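Refinishing an oak table – oil or poly?

ncho_weson
Posted 4:10 pm
We bought a secondhand oak table for the study and the old finish has gone patchy. I've had two quotes, $357 and $642, both for a full strip and polyurethane. Is it worth doing myself with hardwax oil?
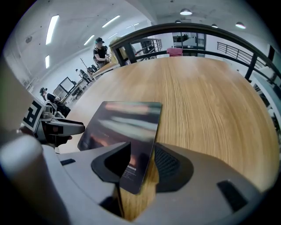 I've got an orbital sander and a free week in November. The table gets used for homework and a computer, no hot dishes.

Cillari
Posted 4:32 pm
Do it yourself. Sand to 120, then 150, and stop there. Going finer closes the grain up and the oil won't take. Two thin coats, buffed off within 15 minutes.

S. Bang
Posted 5:05 pm
Disagree on the oil. I did ours that way and had to redo it in a year. Poly is dull to apply but you forget about it afterwards.

Vosteo
Posted 5:21 pm
A year sounds like it went on too thick, Si-eun. Mine has had four years of kids and just one patch repair. You can't patch poly without the edge showing.
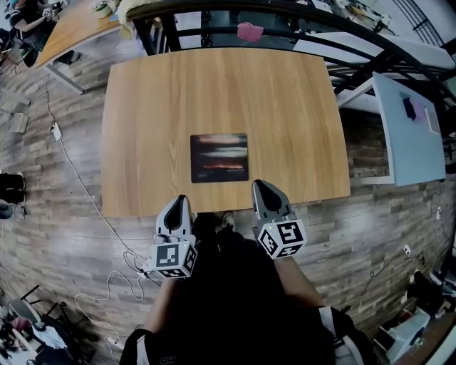 Colour is the other thing to think about. Oil will warm up pale oak a fair bit, and poly yellows as well unless you buy water-based. If you like it light with the grain showing, as on the table with the dark sunset mouse pad, get an oil with a bit of white pigment in it and test it underneath first.

S. Bang
Posted 5:48 pm
It was possibly too thick, fair enough. I'd still pick water-based poly for a desk – forearms are hard on oil.

ncho_weson
Posted 8:15 pm
Thanks all. I'll try the pigmented oil on the underside and see. If it looks grey I'll ring the $357 bloke.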